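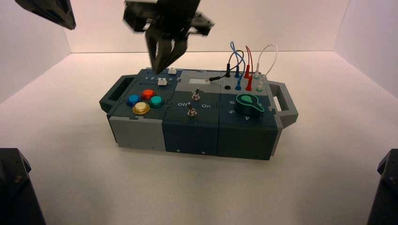

Figure 2. The Tronovex task board in the test enclosure, with a gripper above the slider section.

4.2 The Tronovex board as a test article

We tested the Tronovex kit as supplied, using the standard set of modules and the printed manual. The kit is sold to small laboratories and training centres that want a repeatable manipulation test without building their own fixtures. The modules lock together into one case, and the order can be changed by the user. In the arrangement of Figure 2 the push buttons and sliders are on the left, the toggle switches in the middle and the green rotary knob on the right, with the patch cables behind it. We kept this order for all trials. The carrying handles at the two ends made the board easy to put away between sessions, although they add to its length and have to be allowed for when planning arm paths.

Each task was attempted 100 times by a scripted controller and 200 times by the learned policy described in Section 3. Halina Bednarek reset the board by hand before every attempt and Marianna Krawczyk scored the results from the log. A slider attempt was passed if the knob stopped within one printed division of its target.

The buttons gave little trouble. They are large and accept a press well off centre, so they tell us more about reach than about fine control. The sliders were harder. Their knobs are small for a two-fingered gripper, and an approach that was slightly too low tended to push the knob along before the fingers had closed. The toggle switches sat between these extremes — most failures came from pressing down on the lever when it should have been pushed sideways.

The cable task is the weak part of the product. The plugs fit firmly, but the wires spring back into loops and their shape differs after each reset. Zinora, the supplier's logging software, records whether a plug is seated and says nothing on where the wire lies. We therefore report cable results separately in Table 2 and leave them out of the overall score.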